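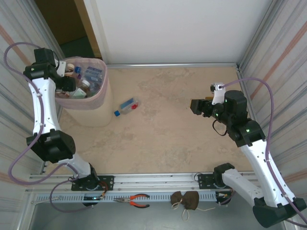

La línea de autobús entre Kernden y Grarkmont recupera el servicio de tarde a partir de diciembre

El autobús que une Kernden con Grarkmont volverá a circular por las tardes desde diciembre, después de dos años en los que el último coche salía a las 14:15. El nuevo horario añade tres viajes de ida y tres de vuelta en días laborables y uno en cada sentido los fines de semana. La empresa Lencho, que explota la línea, ha colgado los horarios en las paradas y en las taquillas de las dos estaciones.

La supresión de las tardes dejó sin transporte público de vuelta a los vecinos de Lindside, el pueblo que queda a mitad de camino, y a los alumnos del instituto de Grarkmont que tienen clase o talleres después de comer. Muchos dependían de los coches de sus familias. Otros bajaban andando hasta el cruce de la carretera comarcal para tomar el autobús de largo recorrido, que no entra en los pueblos y pasa a las 19:50.

Con el cambio, los autobuses saldrán de Kernden a las 15:30, 17:45 y 20:10, y de Grarkmont a las 16:35, 18:50 y 21:15. El trayecto completo dura 50 minutos. Las salidas de la mañana se mantienen como hasta ahora, salvo la primera, que se adelanta cinco minutos para enlazar con el tren de las 7:20 en la estación de Kernden.

«El horario de mañana servía para ir al médico y poco más», explica Letay Tufa, responsable de explotación de la línea en Lencho. «Con la salida de las 18:50 se puede trabajar en Grarkmont con jornada completa y volver en autobús, que es lo que nos pedían desde Lindside».

El recorrido también cambia en dos puntos. En Kernden, el autobús dejará de pasar por la calle del Molino, donde las furgonetas de reparto lo retenían a menudo, y girará por la avenida de la Estación. La parada del Molino se traslada a la esquina de la farmacia – 100 metros más abajo – y conserva su nombre. En Grarkmont se añade una parada frente al centro de salud, que hasta ahora obligaba a subir a pie desde la plaza.

En Lindside no se mueve ninguna parada, pero la de la escuela tendrá por fin marquesina. La anterior se retiró tras un temporal y desde entonces solo queda el poste. El ayuntamiento ha terminado la base de hormigón y espera montar la estructura antes de que empiece el nuevo servicio. Si el material no llega a tiempo, la parada funcionará igualmente, sin cubierta.

El billete sencillo entre los extremos de la línea cuesta 2,40 euros y no sube. El tramo entre Lindside y cualquiera de las dos cabeceras se queda en 1,50 euros. Los menores de seis años viajan gratis acompañados de un adulto. El abono mensual, que antes se vendía solo en la taquilla de Kernden, se podrá comprar también en Grarkmont y a bordo, siempre que se pague con tarjeta. Quienes ya tengan un abono en vigor pueden usarlo en los viajes de tarde sin hacer ningún trámite.

Lencho calcula que la línea puede llegar a hasta 700 viajeros por semana cuando el nuevo horario esté asentado. La empresa destinará al servicio de tarde un vehículo de 30 plazas, más corto que el de la mañana, con rampa y un espacio reservado para silla de ruedas o carrito de bebé. Las bicicletas se admiten plegadas. Las que no se pliegan solo podrán subir en los viajes de fin de semana, en los que se usará el autobús grande con maletero.

Los perros guía viajan sin restricciones. El resto de animales pequeños debe ir en transportín, como en las demás líneas de la comarca.

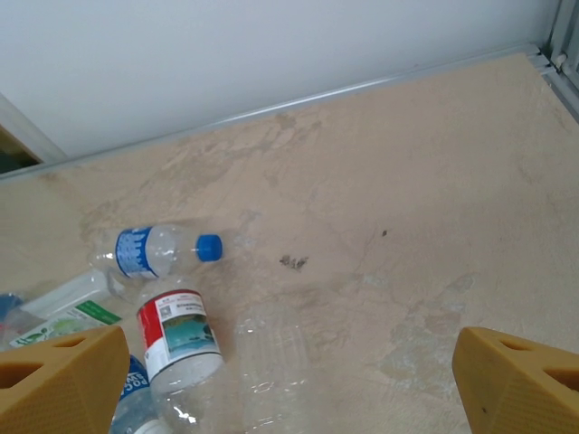
¿Hay que reservar plaza para los viajes de tarde?

Basta con esperar en la parada y pagar al subir, igual que por la mañana. Solo se pide aviso previo, por teléfono o en taquilla, a los grupos de más de ocho personas.

El servicio se pone en marcha a prueba durante seis meses. Al final de ese periodo, los tres municipios y la empresa revisarán los datos de ocupación y decidirán si se mantienen todas las salidas. La que más dudas plantea es la de las 21:15 desde Grarkmont, que se ha incluido a petición de los trabajadores del polígono y de los alumnos de la escuela de música. Según Tufa, una salida con pocos viajeros no se eliminará de forma automática: «Antes miraríamos si le falla la hora. Quince minutos arriba o abajo cambian mucho cuando hay un turno que termina en punto».

La financiación se reparte entre los tres ayuntamientos en proporción al número de habitantes. Grarkmont aporta la mayor parte y Lindside la menor. El acuerdo se cerró en otoño, tras varios meses de conversaciones en las que se llegó a plantear un taxi compartido como alternativa. Esa opción se descartó por el precio de los viajes de regreso y porque en la comarca quedan pocos taxistas con licencia en activo.

El instituto de Grarkmont ha comunicado a las familias que los talleres de la tarde terminarán a las 18:35 para que los alumnos lleguen con tiempo a la parada. La biblioteca de Kernden estudia alargar su apertura hasta las 20:00, diez minutos antes de la última salida, aunque todavía no hay fecha para ese cambio.

Los días festivos regirá el horario de fin de semana. En Nochebuena y Nochevieja no habrá viajes después de las 18:00, y el día de Navidad la línea no circulará. En caso de nieve, el autobús puede omitir la subida a la parte alta de Lindside y parar únicamente en la carretera, junto a la fuente. Esos avisos se publicarán en la web de Lencho y en los paneles de las dos estaciones.

Las consultas sobre abonos y objetos perdidos se atienden en la taquilla de Kernden, de 8:00 a 14:00. La de Grarkmont abre solo por la tarde, de 15:00 a 19:00. Los horarios en papel se pueden recoger en cualquiera de las dos, y también en el consultorio de Lindside.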